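Do Sales Podcasts Bring In Leads? A Look at One Small Supplier's Show
Group project report, B2B Marketing
Murali Menon, Lovely Barredo, Jocelyn Manalastas

1. Why we picked this

Our textbook has a chapter on branded podcasts, and every case in it is a success. We had doubts. The cases were written by people who sell podcast services, and none of them said how a listener was matched to a sale. So we asked Hiltard, a small distributor of workshop equipment, if we could look at its own show. Nithin Arumugam, who runs marketing there, gave us download counts, the contact form export and the list of episode topics. He did not give us revenue, and we did not push hard enough for it.

2. What we had to work with

The show had 16 episodes when we started. The best one reached 346 downloads. The company's newsletter goes to 600 addresses, so even the best episode had fewer downloads than the newsletter has readers on paper. A download is also a weak measure. Podcast apps fetch new episodes on their own, and nothing in the hosting report told us if a person pressed play.

The contact form has a box that asks "How did you hear about us?" We read every entry. Two people wrote that they came from the podcast. One of them turned out to be a supplier trying to sell Hiltard something.

3. Comparing the episode pages

Each episode has its own page with a short write-up, a player and a picture. Lovely sorted the pages by topic. The interviews with outside guests did better than the solo episodes, but guests also share their own episodes, so the guest may be doing the work and the topic nothing at all. We can't separate the two with data this thin.
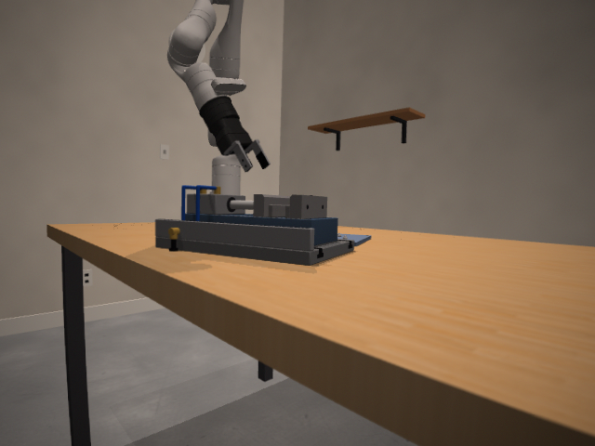

Fig. 1. Computer rendering: white robot arm above a wooden table with a machine vise.

Mylene Saludo from Gurix, the agency that edits the show, told us in an interview that the podcast "warms up" buyers long before they fill in a form. That could be true. It is also a claim that no result could ever prove wrong, and when we asked what a failing podcast would look like, we did not get a clear answer. To be fair, she did say she would rather have listener surveys than download charts, and we agree with her on that.

4. Problems with our own method

We only looked at one company. We asked Bosix, which has a similar show, for the same figures and got no reply. The contact form box is optional and most people skip it, so the podcast may be getting less credit than it has earned. Jocelyn thinks this point deserves more weight than Murali and Lovely gave it — we argued over it for most of a Thursday meeting and left both views in.

5. What we would tell Hiltard

Keep the show for now, but stop reporting downloads as leads. Make the contact form question a required drop-down. Ask the sales staff to put the same question to callers and write down the answer. If the numbers still look like this after another run of episodes, the editing budget could go to the newsletter, where at least the clicks can be counted.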